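Estutwood Soap and Skincare Club
Minutes of the October meeting, 7 pm, upstairs room

I'm doing the minutes again as my turn seems to come up faster than everyone else's, so please forgive the rambling. Corrections to me before the next meeting and I'll fix them on the page.

Apologies: received from two members, plus one who rang to say she was stuck in Wormont and to please save her a bath bomb. We did.

Last month's minutes: agreed, with one change. I'd written that the rose clay mask was "a bit gritty" and the member who made it would like it recorded that it's meant to be an exfoliating mask. Noted!

Money: we have £425 in the account after paying for the room up to Christmas. Subs are still coming in and you know who you are. The scented candle raffle made £88, our best one yet, and I was so pleased I forgot to draw the third prize until everybody had their coats on.

Winter gift sets: this took up most of the evening. We agreed to make 40 sets for the Wormont market, each with a soap, a lip balm and a small tin of hand cream. I'm completely in love with the orange and clove soap (I've been using the test bar at home and my bathroom smells gorgeous) so I was glad when it won the vote by a mile. The lavender one came second and will go in the spring sets. There was a long chat about ribbon or string and we settled on string — cheaper, and it doesn't fray all over the soap.

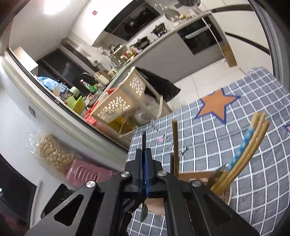 Labels came next. Every set needs a full ingredients list, and we've had people ask at the stall about nut oils, so the almond oil in the hand cream has to be in print you can read without a magnifying glass. I said I'd redo the design and bring a printed one next time. The old labels can be used up on samples for ourselves, never on anything we sell.

Supplies: we're running low on shea butter and nearly out of beeswax. Vetitz have put their prices up again and the delivery charge is a pain, so it was agreed to try Chala for this order. A couple of us have bought from them before and liked the shea, which is lovely and soft and hardly smells of anything. We'll order 200 lip balm tubes at the same time, as we always run out. If the beeswax isn't up to scratch we'll go back to Vetitz and grumble.

Swap table: please only bring things you haven't opened. Half-used mascara is a no, and so is perfume with no name on the bottle. Everything left at the end of the night goes home with whoever brought it.

Any other business: someone asked if we could have an evening on face masks for dry winter skin. Big yes from me! We'll do it in the new year, and everyone should bring a clean bowl and an old towel. There was also a request for shampoo bars, but the last lot left my hair like straw, so I've been asked to find a better recipe first.

Actions:
Chala order — me, this week
New label design — me again
String and tins for the gift sets — the market group
Rota for the Wormont stall — going round by email, please fill it in

We finished at 9.10 pm. Next meeting is in November, same room, same time, and it's soap cutting so wear something you don't mind spoiling.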